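## 3. Planning and budgeting for hand-held gripper equipment

Read this section before placing an order. It applies to sites that intend to record cloth-handling tasks with hand-held grippers and to use the recordings on a Boren arm at a later stage. Sites that already hold an approved equipment plan may go directly to Section 4.

### 3.1 Before requesting a quotation

1. Write down the tasks the site intends to record in the first budget year. List each task by the object handled and the action, for example "hand towel, hang on hook".
2. State how many people will record at the same time. Order one gripper for each person, and one spare for the site.
3. Measure the working area. Allow 200 cm of clear width per station and 122 cm of depth in front of the operator.
4. Confirm that the lighting can remain the same throughout a recording period. Stations beside windows require blinds, and these are to be entered under furnishings.
5. Send the completed list to Natalia Camacho in Purchasing, with the cost code of the department that will pay.

**Note:** Quotations from Gallmont are valid until the end of the month in which they are issued. A quotation received in December must be accepted before the site closes for the holiday.

### 3.2 Separating the costs

Enter each item under one of the headings below. Requests that give a single total will be returned.

| Heading | What to include |
|---|---|
| Gripper | Body, finger plates, one set of soft pads, printed markers |
| Wearing parts | Replacement pads, marker sheets, screws |
| Station | Backdrop, clips, hooks, lamps |
| Task objects | Towels, cloths and other items to be handled |
| Computing | Storage, charging, data transfer |
| Training | Operator time, including the first two practice days |

The wearing parts heading is the one most often set too low. Pads are replaced in pairs. Order them with the gripper, as Hermans ships them separately and applies a handling charge of 172 to each later order.

**Caution:** Do not order pads from a different supplier during a recording period. A change of pad alters the grip, and recordings made before and after the change must be stored as separate sets.

### 3.3 Choosing task objects and station fittings

1. Select objects with a surface that the pads can hold without slipping. Thick cloth is suitable for a first project.
2. Buy enough identical towels to allow for washing.
3. Choose a backdrop that contrasts with the object and is large enough to be clipped along its edge.
4. Check that the operator can bring the closed fingers up to the hook without striking the wall or the backdrop.
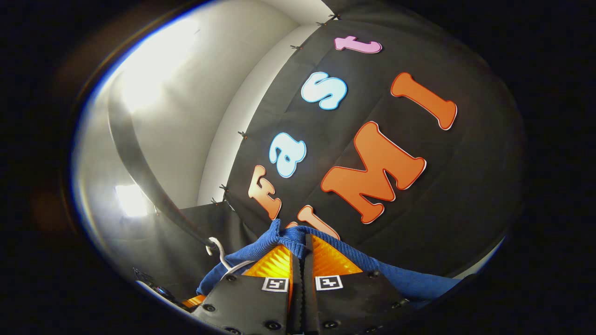
*Figure 3-1. Gripper closed on a blue towel beside a white hook, with a black backdrop behind.*

5. Inspect the markers on both fingers on delivery. Report a scratched or lifting marker to the supplier before the gripper is used.

### 3.4 Approval

Requests up to 1808 are approved by the head of department. Requests above that sum are passed to Lorraine Pirihi, who may ask for a second quotation from Vodine or another listed supplier.

**Note:** The limit applies to the whole station. It may not be met by dividing one station between several requests.

Once approval has been given, Ramil Mangubat will issue the order number and enter the equipment in the asset register. Record the serial number of each gripper on Form 3B on the day of delivery and keep the packaging until the acceptance check in Section 4 has been signed.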